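Stullinow: Lebensmittelausgabe zieht um — Sortiertisch steht schon

Stullinow, 7. März 2019. Die Lebensmittelausgabe in Stullinow bekommt neue Räume. Ab sofort wird im früheren Schreibwarenladen an der Zodulholmer Straße sortiert und gepackt, die Ausgabe selbst folgt in zwei Wochen. Bis dahin bleibt am alten Standort alles wie gehabt, auch die Öffnungszeiten.

Der Grund für den Umzug: zu wenig Platz. 52 Haushalte holen derzeit regelmäßig Lebensmittel ab, im September waren es noch deutlich weniger. Im alten Raum standen die Kartons zuletzt bis in den Flur, zum Ärger der Mieter oben.

Neu ist auch die Annahme. Spenden kommen künftig per Paket oder werden vormittags an der Tür abgegeben, Seiteneingang, bitte klingeln. Haltbares wie Konserven und Snacks ist jederzeit willkommen. Gekühlte Ware nur nach Absprache, der zweite Kühlschrank ist bestellt aber noch nicht geliefert. Selbst eingemachtes kann leider nicht angenommen werden.

Die Miete für die ersten Monate übernimmt der Verein Stastulus. Dazu kamen 665 Euro aus einer Sammlung in Zodulholm, das Geld ging in Regale und Körbe. Ob der Raum auf Dauer gehalten werden kann, ist offen — der Mietvertrag läuft zunächst bis September. Danach wird neu verhandelt.

Kritik gab es im Vorfeld an der Lage. Von der Bushaltestelle sind es 15 Minuten zu Fuß, mit vollen Taschen kein Vergnügen. Ein Fahrdienst ist im Gespräch, beschlossen ist noch nichts. Die Gemeinde will sich dazu erst nach der Eröffnung äussern.

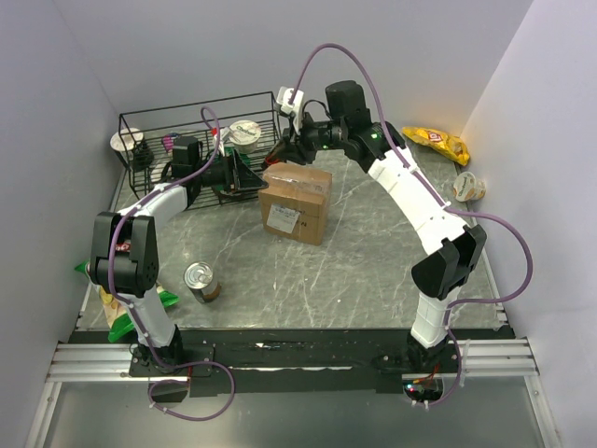 Karton, Konserve, Joghurtbecher: Waren auf dem Tisch, hinten links der Drahtkorb.

Wer spenden will, sollte aufs Datum schauen. Ware kurz vor Ablauf wird genommen, geöffnete Packungen nicht. Gebraucht werden ausserdem Tragetaschen und stabile Kartons, gern flach zusammengelegt. Gläser bitte einzeln einwickeln, Zeitungspapier reicht völlig.

Parken nur im Hof, die Einfahrt ist eng. Der Termin für die erste Ausgabe in den neuen Räumen wird noch per Aushang bekanntgegeben, am alten Standort und im Rathaus.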